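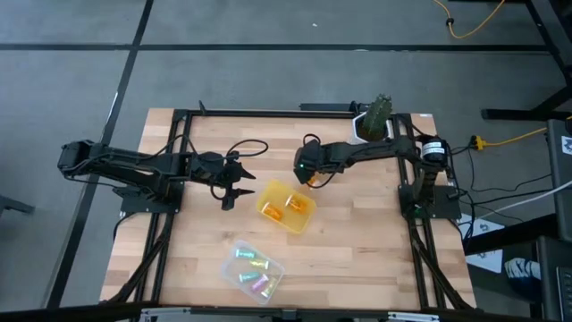
Progress report to the Letatano Fund
Sorting and Tidying strand, Drendlow workshop
19/09/2024

Hello again from Drendlow! I know our last report was a bit of a monster, so I've tried to keep this one shorter, and I've put the money near the top as you asked.

Where we are

The sorting tables are up and in regular use, and I'm really pleased with them. You may remember that in June we were still working off a pair of old desks pushed together (with a gap down the middle that ate small parts). The butcher-block top has made such a difference. It's a light wood, all tan and cream and brown strips, and bright pieces show up on it beautifully, so you can glance over and know what still needs putting away.

We've settled on sorting by colour into plastic bins, one family of colours to a bin. The yellow see-through bin is for the orange cylinders and the clear frosted one takes everything else for now, meaning the teals, the yellow-greens and the pink-purple ones. I'd like to split that second lot up eventually, but we're short of bins and I'd sooner get the habit right first. The rounded corners were a good choice, by the way. The square ones we tried in the spring were a pain to wipe out.

What we spent

The table and bins came to £487 including delivery from Jaunzems, who were slow but very nice about it. A further £90 went on the cylinders. That leaves £651 in this strand, which I'd like to carry over if you're happy with that. I've sent the receipts separately. One of them is rather faded, so do shout if you can't read it and I'll ask for a copy.

What's gone well

The see-through bins, mostly! We did wonder about solid ones with labels, and I'm so glad we didn't bother. You can look through the side and tell what's in there without picking anything up, and that saves a surprising amount of fuss at the end of the day. Keeping the bins in the middle and towards the front of the table has helped as well.

I should also mention the cactus, as your colleague at Umulow asked after it. It's at the back right corner in its white angular pot, still green, leaning a little to the right. I've been told to turn the pot now and then and I keep forgetting.

What's been harder

The cylinders are shiny, and shiny things roll. If one gets put down beside a bin it tends to set off on its own, and we've fished a few out from under the radiator. I'm looking at a thin mat, though I don't want to cover up that lovely top.

The other thing is that teal and yellow-green look closer together than I'd expected late in the afternoon. A better lamp would sort it, and I'll get a price before the next report.

Coming up

2 more bins, if Jaunzems still have that size. A lamp. Possibly the mat. After that I'd like to write the sorting routine down on one page and pin it up by the door, so that anyone starting fresh can get going without waiting for me.

Could you let me know about the carry-over when you get a minute? You'd be very welcome to come and see the table for yourselves, any afternoon except Friday.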